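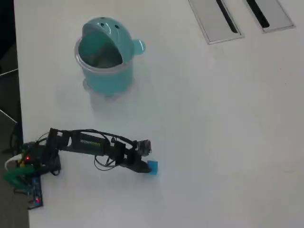 Mared Pritchard sold magnets for a living, and she had opinions about people who bought the big ones. They always wrote in afterward. A man in Hullik had stuck his to the refrigerator and now owned, as he put it, a refrigerator with a magnet. On the white table where she answered the mail stood a teal pot with its lid tipped back, two small dark holes in the lid like eyes, and it watched her type the same sentence she typed every morning: slide it sideways, do not pull.

The order from Gomness came in after lunch. Someone named Annag Buchanan wanted 30 disc magnets, the strong kind, to hold shut a door.

"What sort of door?" Mared wrote.

"A pantry," came the reply. "My sister visits in December."

Mared explained that one magnet would close a pantry. Four would close it firmly. Thirty would close it until the house was sold.

"You haven't met my sister," wrote Annag Buchanan.

Mared took this across the shop to Rhiannon Wynne, who packed the boxes and had a sister of her own.

"Send them," said Rhiannon.

"She'll never get to the flour again."

"Does she say she bakes?"

She didn't. Mared printed the label. Rhiannon put the discs in with their plastic spacers, wrapped the stack in so much foam that it looked like a ham, and stuck the usual warning on top about fingers, pacemakers and credit cards. Under it she wrote, in marker, Good luck.

In January there was another email. The pantry had held. The sister had pulled on it for most of an evening, lost her temper, and gone home two days early with the handle.

Annag Buchanan had one question. Did they sell handles?

Mared wrote back that they did not, and then, after a minute, that she could do a very nice one with a magnet on it.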